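4.2　婚约故事的文本来源

关于Grellia商号的起源，流传最广的说法仍是Peadar Rafferty写下的那一种：年轻的账房先生乘Fila号离开家乡，在Demard港上岸养病，与照料他的女子相恋，婚后得到女方家传的酱汁方子，遂以妻子的名字开设铺面。后来的广告、酒店菜单和地方旅游手册大都沿用这一叙述，措辞常有增饰，骨架则基本不变。一则故事被反复刊印，只能说明它好用，对于它是否发生过几乎不构成证据。本节所要追问的，是Rafferty本人依据了什么。

Rafferty在前言中自称采用了“家中老人的口述”以及一束私人信件。口述部分未注明讲述人、地点和时间，无从核对。信件部分稍好一些，Mac Suibhne家藏文书中确有19封署有账房先生姓名首字母的来信，笔迹前后大体一致，纸张也无明显可疑之处。问题出在内容上。这些信谈的是汇票、桶板的价钱、一笔拖欠的仓租，以及写信人对港口饮水的抱怨，没有一封提到婚事。唯一可能与女方有关的，是某封信末尾的一句“屋里的人问候您”，而“屋里的人”在同一批信中也曾用来指房东一家。Rafferty把这句话单独抄出，略去了前后文，读者自然会往婚姻方面去想。

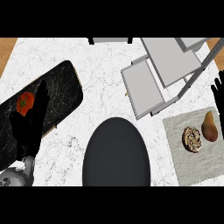
第35页

图5　计算机渲染画面：白色大理石台面、带斑点的黑色砧板与番茄

船名同样经不起推敲。Fila号在故事里承担了相当重要的功能：它延误，它漏水，它使主人公不得不在Demard停留。港务登记簿第2,101号条目确实记有一艘名为Fila的双桅船，Rafferty以及其后的引用者都把这一条当作铁证。然而该条目登记的是离港，目的地栏空白，乘客栏写的是“无”。辩护者可以说账房先生以船员身份登船，或者登记员疏忽漏记，这两种可能都存在，但它们是为了保住故事而提出的假设，登记簿本身并不支持。何况Fila在当时并非罕见的船名，同一本登记簿中另有拼写相近的条目，迄今没有人对这些条目做过系统的区分。

Aidan Ó Néill的辩护较为细致，值得单独讨论。他承认细节不可靠，但主张故事的“核心”可信，理由有二。其一，现存的5种版本彼此吻合，倘若纯属杜撰，很难如此一致。其二，商号早期标签上印有女性侧像，可见创办人心中确有其人。

先说第一点。版本之间的吻合只有在版本彼此独立时才有意义。我们将这些文本逐句对照，发现其中四种共有一处误写，即把港口北侧的盐仓写成了“糖仓”。盐仓的位置在历次港图上十分清楚，独立的讲述者不大可能恰好犯同样的错误。更简单的解释是后出的几种抄自Rafferty，或者抄自抄Rafferty的人。余下的一种没有提到仓库，却在女子的衣着描写上与Rafferty逐字相同，连一个不太通顺的比喻也保留了下来。Ó Néill注意到了这个比喻，将它解释为“当地习语”，却没有举出任何别处的用例。

再说侧像。标签上的女子头戴麦穗冠，面朝左方，这种样式在同时代的饼干盒、肥皂包装和保险公司信笺上都能找到，多半出自印刷商的现成图版。要把一块通用图版认作某位具体女性的肖像，至少需要一张订单、一份草图或一句嘱托。Mac Suibhne文书中恰有一张印刷费收据，上面只写了“旧版，补字”。Ó Néill的文章引用了这张收据的金额，没有引用这四个字。

时间上的困难更为棘手。按照故事的说法，方子由女方传入，铺面随婚礼一同开张。可是从商号最早的进货账看，开张后的好几本账册里只有绳索、灯油和腌鱼，酱汁作为商品出现，已是35年之后的事，彼时账房先生若还在世，也早已把生意交给了别人。Rafferty对这段空白未置一词。Ó Néill推测酱汁起初只在家中食用，所以不入账。这个推测无法证伪，因而也没有多少用处；我们同样可以推测方子是后来从竞争对手那里买来的，两者在现有材料面前地位相等。

还应当留意故事的受益者。Rafferty动笔时受雇于商号，稿酬记在广告支出项下，与橱窗布置的费用列在同一页。这并不必然意味着他说谎，受雇者也可能写出准确的东西。但在缺乏旁证的情况下，一份由当事商号付款、讲述当事商号来历、且处处对当事商号有利的文字，理应受到比通常更严格的审查，而它所得到的恰恰相反。几十年来，研究者大多从Rafferty转引，把“据说”改成“据载”，再把“据载”改成直陈句。女子的名字也是这样固定下来的：在最早的印本中它带着引号，到了旅游手册里引号已经消失。

笔者并不主张账房先生未曾到过Demard。信件足以说明有这样一个人在港口做过事，欠过仓租，也讨厌那里的水。至于恋情、婚约和家传方子，目前只能视为商业写作的产物，除非教区登记簿中缺失的那几册重新出现。即便它们出现，能够证明的也至多是一场婚礼，酱汁的来历仍需另行考察。 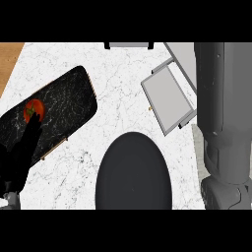 4.3　教区登记簿的缺册问题

缺失的几册常被归咎于一场火灾。这一说法最早见于Ó Néill的一条脚注，出处写的是“当地人相告”。存世各册的封皮没有烟熏痕迹，相邻册次的编号却有刮改，刮改处的墨色与正文不同。在弄清编号由谁改动、改动于何时以前，将缺册当作沉默的证人来引用，对哪一方都不公平。下文先列出现存册次的起讫与装订情况，再讨论其中与Demard港有关的婚姻记录。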